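Cidham Nursery opens seed and spore exchange to home growers

2018-11-03

Cidham Nursery has opened its seed and spore exchange to home growers for the first time. Until now the exchange has only supplied other nurseries and a handful of botanic collections.

Members send in clean, labelled seed or spores from their own plants and choose packets from the list in return. The current list has 65 entries, most of them woodland perennials, with a smaller section for alpines and bulbs. Anyone with nothing to send this year can still join and will receive two packets of their choice.

The change follows a trial which ended in July. During the trial 37 growers sent material to the nursery, where it was cleaned, checked and stored in the cold room until sowing time. Some packets had to be turned down — mostly damp seed, or seed with no plant name on it. 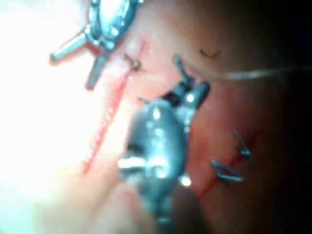 Belmiro Correia
Press Officer, Cidham Nursery

"We were getting letters every autumn from people who wanted to swap and we had to keep saying no," said Crescencio Cisneros, who runs the exchange. "A lot of them grow plants we lost from our own beds years ago. It made sense to let them in."

Each packet will carry the plant name, the year it was gathered and a short note on sowing. Seed that needs a cold spell will be marked as such. Fern spores are sent in folded paper and should be sown on arrival, on damp compost under a clear cover, and kept out of direct sun.

Growers are asked not to send seed from named hybrids, as the young plants often differ from the parent. The exchange cannot take berries or other fleshy fruit unless the seed has been cleaned and dried first. Cuttings, tubers and rooted plants are not accepted.

Two new entries on the list come from the nursery's own breeding work. Cuervo is a dark-leaved columbine that stays low enough for a trough, and Zivo is an early foxglove with pale yellow flowers. Both come true from seed if grown away from others of their kind.

Membership forms and the full list are available from the nursery shop or by post — please enclose a stamped, addressed envelope.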